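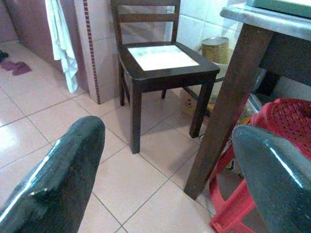

Dark wooden chair with a pale seat panel, beside the table in the Farah kitchen.

Progress report, Treletti Shared Kitchen refurbishment
Period to the end of May

Seating
Of the 60 chairs in the grant schedule, 34 have been checked, tightened and passed for use. The rest are waiting on glue and screws from Vanow, now due mid-month. The dark wooden chairs are sound in the legs and backrest, but the pale seat panels mark easily. We tried two cleaners on the blotches at Bostine and will report on both next time. Plastic stools stay in service as spare seating and are not charged to the grant.

Tables
No table has needed replacing. Felt pads for the feet cost $377 – slightly over the estimate, and covered from the hardware line.

Floors and storage
Bags and tins are still being kept on the floor at Farah. A low shelf has been priced at roughly $100 and we ask for approval to buy it from the remaining storage money.

Next period
Finish the remaining chairs, fit the pads at Bostine and send through the receipts.

Prepared by Mirsad Vukadinović, site coordinator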